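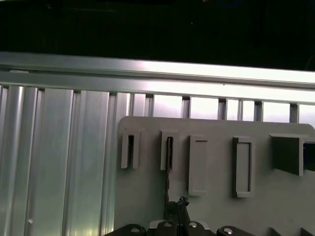

Lullent 40 Slotted Aluminum Profile

Sold by Disteck. Cut to length or in full bars.

The Lullent 40 is a slotted aluminum profile for workbenches, machine guards, shelving and light enclosures. It has a 40 mm square section with one open slot on each face, and it works with all Lullent 40 brackets, feet, hinges and panel clips. Most customers buy it for benches and carts. It's also used for shop counters, aquarium stands and camper van interiors.

Profile or welded steel?

A welded steel frame costs less in material and is stiffer for the same outside size. If you know the final dimensions and you have a welder, steel is a good choice and we won't try to talk you out of it. Profile makes more sense when the frame may need to change. A shelf can be moved up by loosening four bolts. A bench can be shortened with a saw and put back together the same afternoon. There is no paint to cure and no grinding.

Finish

The standard finish is clear anodized. Black anodized is available in full bars only and is made to order, so allow extra time. Cut ends are left bare. They are deburred on one side by the saw and on the other by hand, but please wear gloves when unpacking. Plastic end caps are sold separately in gray and black.

Small marks on the outside faces are normal for anodized bar stock. If a face will be on show, write "show face" in the order notes and we will pick the cleanest bars we have.

Ordering cut lengths

Enter the length of each piece in millimeters. The shortest piece we cut is 44 mm. The longest cut piece we can send by parcel carrier is 2,602 mm, packing excluded. Anything longer goes by freight and is quoted separately.

Cuts are square unless you ask for something else. Miter cuts at 45 degrees are measured on the long side. Please send a sketch with miter orders, even a rough one. Most of the mistakes we have to fix come from a long side and a short side being mixed up.

We do not take back cut pieces. Full bars can be returned unused within 30 days, and the buyer pays the return freight.

Joining

There are three common ways to join two bars. Corner brackets are the easiest. They need no machining and can be moved later. End bolts give a cleaner look but need a tapped end and an access hole, both of which we can do for a small charge per end. Hidden connectors sit inside the slot and take the longest to fit.

For a bench that will carry a vise, use brackets on both sides of each leg joint. Tighten everything by hand first, check that the frame is square by measuring across both diagonals, then go around with the wrench.

Panels

The slot accepts panels up to 6 mm thick with the matching rubber strip. Thicker panels should be mounted on the face with panel clips. Cut panels slightly undersize so the frame can still be pulled square.

Care

Wipe with a damp cloth and mild soap. Do not use oven cleaner, drain cleaner or other strong alkaline products, which will dull the anodizing. Chips and dust collect in the slots over time. A stiff paintbrush and a vacuum will clear them, or you can press in cover strip to keep them closed.

Related items

Lullent 40 corner bracket with bolts, part 243
Lullent 40 leveling foot
Cover strip, gray or black
Fonolano swivel caster, with or without brake
Van Damme beech bench top, oiled

Help with your order

Thanasis Xenos at the Disteck sales desk can check a cut list before you pay for it. Send it as a spreadsheet or a clear photo of a handwritten list. Lists received before 2 p.m. are normally answered the same working day. The saw is shut down for service for one week in June, and only full bars ship during that time.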